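Grornell Drivura Table Oil, 1 litre tin

Sold by Pluvik Finishes
In stock. Sent out the next working day if ordered before noon.
Sizes: 100 ml sample, 1000 ml tin

We didn't want to sell another table oil. There are too many already, most of them are the same few ingredients in a nicer tin, and the claims on the front have got silly. We took on Drivura after a good deal of grumbling, and this page tries to say what it does and what we don't believe about it.

What it is

Drivura is a hardening oil for indoor wooden tables, worktops and shelves. It soaks in, sets, and leaves a low sheen that looks more like wood than like a coating. It goes on with a cloth. There's no second part to mix and no primer. The colour is a pale straw in the tin and it warms most timbers a little, oak more than ash. If you want the wood to stay exactly as it looks after sanding, buy something else, and test that too.

The maker's leaflet says "one coat for life". Ignore it. We put one coat on a beech offcut and a mug left its mark within the week. Two thin coats did much better. A third made no difference we could see, and we'd say so even though a third coat sells more oil.

How far it goes

The leaflet promises up to 30 square metres from the large tin. That may be true of a smooth, tight-grained board in a laboratory. On an old pine kitchen table, sanded back by hand and thirsty as a sponge, you'll get a lot less. Buy one tin, do the top, and see what's left before you order a second. 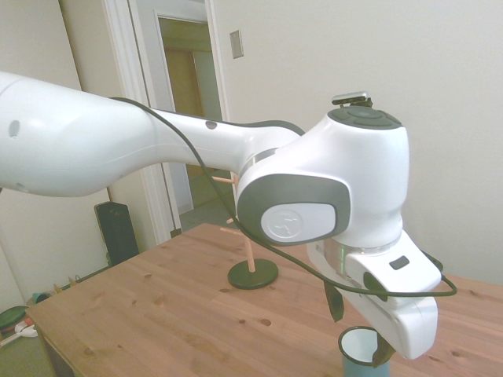 Heat and spills are where table oils get oversold. Drivura is sold as heat resistant, and on our boards it put up with a warm plate well enough, but a pan straight off the hob left a pale ring and we'd expect the same from every oil we stock. Use a mat. Water is less of a worry if you wipe it up the same evening. Scratches and scuffs are a different matter again, and no oil stops them: if your table takes hard knocks every day rather than toast and homework, look at our hard lacquers first. The one thing in oil's favour is that you can patch it. Rub down the bad spot, wipe on a little more, and leave it alone.

Putting it on

Sand to 120 grit, or 150 if you must. Going finer makes the surface feel lovely and stops the oil getting in. Vacuum the dust off, then wipe with a barely damp cloth and let the wood dry.

Stir the tin, don't shake it. Work a small amount in along the grain, leave it for quarter of an hour, then wipe off everything that hasn't soaked in. Most of the complaints we get come down to this step. Oil left sitting on top goes sticky and stays sticky - you'll be scraping it off.

Leave it overnight before the second coat. The tin says the table is ready for full use after 24 hours. We say 5 days, and longer in a cold room.

Lay used cloths out flat outdoors to dry before binning them. Oily rags bundled up can catch fire by themselves. We wish this was printed larger on the tin.

Is it "natural"?

The label has a leaf on it. The leaf means nothing. Drivura is mostly plant oil with a drier added so that it sets in a sensible time, and it smells fairly strong for the first day or two. Open a window.

Compared with Espinoza Hardwax

We sell both. Espinoza costs more, gives a slightly harder surface and is fussier to patch. For a dining table I'd have Drivura. For a desk, probably Espinoza, though the gap is smaller than the price suggests.

Returns

Unopened tins can come back within 30 days. Opened ones can't, so please try the sample on the underside of your table first.

Page written by Brittany Cormier, who also answers the phone on Saturday mornings.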